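I bought the Tilent countertop sealer in November, after my friend Li-hua Chang wore me down about it over several suppers, and I'm so glad she did! We have a dark speckled counter that runs right around the sink, and I had let it go far too long between coats.

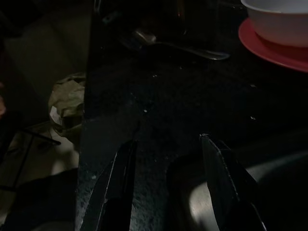
The bottle covered our whole kitchen twice with a good bit left over. You wipe it on, leave it for 10 minutes and buff it with a soft cloth – my old dish towels did fine – and the smell is mild, a little like oranges. I did put it on too thick by the stove the first time and got a haze, but a second buffing took care of that.
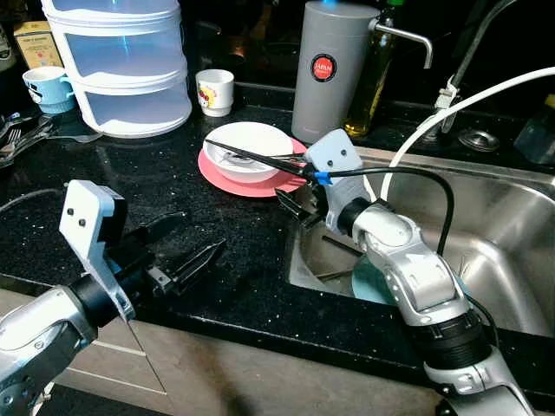
My one grumble is the cap, which is stiff and drips down the side (keep a rag handy). I tried the Grakstead spray years ago and it never lasted past the holidays, so I'd pay the extra for this one again. Four and a half stars from me.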